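3.2 Closure of linear incisions: stitch placement and tissue handling

The second part of the study concerned the closure of long, straight incisions with separate stitches. Closures of this kind are taught early in most surgical programs, and they remain a useful test of basic skill. Each stitch is a small, complete task: the needle enters on one side of the wound, crosses the gap, leaves on the other side, and is tied. Errors in any one of these steps tend to remain visible in the finished closure, where they can be reviewed by a reader who was not present at the time.

The Wamach series contains 314 closures. All were started at one end of the incision and continued toward the other, so that at any point before completion the wound has a closed portion and an open portion. This order was chosen over the alternative, in which the first stitch is placed at the midpoint and each half is then divided again. The midpoint method is often preferred when the two edges differ in length. It was not needed for the present series, in which the edges were cut to match, and it would have made the spacing between neighboring stitches harder to compare from one closure to the next.

Figure 4 shows a closure with the left half of the incision partly stitched and the right half still open. The three dark stitches are spaced along the closed part, and each has a thread tail that hangs downward over the lower side of the wound. The jaws on the left are held close to the upper edge.
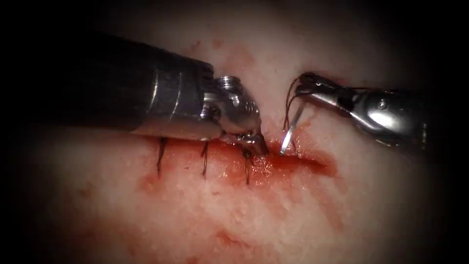 Thaís Pimentel
Lead Author, Wound Closure Studies, Skisik Institute

Figure 4. Partly completed closure of a long incision. Stitches are present on the left half; the right half is open.

Three features of each closure were scored: the spacing of the stitches, the meeting of the wound edges, and the condition of the thread tails. Scoring was carried out by two readers who worked separately and did not know which operator had performed the closure. Where their scores differed, the closure was reviewed a second time by both readers together, and the agreed score was recorded.

Spacing was judged along the line of the incision, from the center of one stitch to the center of the next. The readers were asked to consider the closure as a whole before turning to any single gap. A closure in which every gap is slightly wide may hold well, while one in which most gaps are narrow and a single gap is wide will often open at that point under load. For this reason, the Pumphrey scale, which was used throughout the study, gives greater weight to the largest gap than to the average.

The meeting of the edges was judged next. A well-placed stitch brings the two sides together at the same height. If the needle passes more deeply on one side than on the other, one edge may ride over its neighbor and leave a step. If the knot is drawn too tightly, the edges may fold inward, and the tissue beneath the thread may become pale. Readers marked each of these findings on a separate line of the form. In earlier work at Punley the two had been combined under a single heading, and it was not possible to tell afterward which fault had been more common.

Thread tails received less attention in the design of the study than they deserved. The protocol asked operators to leave the tails long until the closure was complete and to trim them in a single pass at the end. Long tails are easy to find and can be used to lift a stitch gently for inspection. They may also lie across the open part of the wound or become caught in the next loop. Roughly 15 percent of closures included at least one tail that had been drawn under a later stitch. These closures were kept in the analysis, and the finding was noted on the form.

Handling of the wound edge was recorded as a separate item and did not enter the total score. Operators were instructed to hold the edge lightly, to release it before moving to a new position, and to avoid taking hold of the same point more than once. In practice, the third instruction was the most difficult to follow. When a needle did not pass at the intended depth, most operators returned to the same place and tried again. Repeated grasping was recorded in 25 closures, most of them from the first sessions of training.

Two limits of this part of the study should be noted. The incisions were straight, and the results may not apply to curved or irregular wounds. In addition, the strength of the completed closures was not measured directly. The relation between the scores reported here and the load at which a closure opens is considered in Section 3.3.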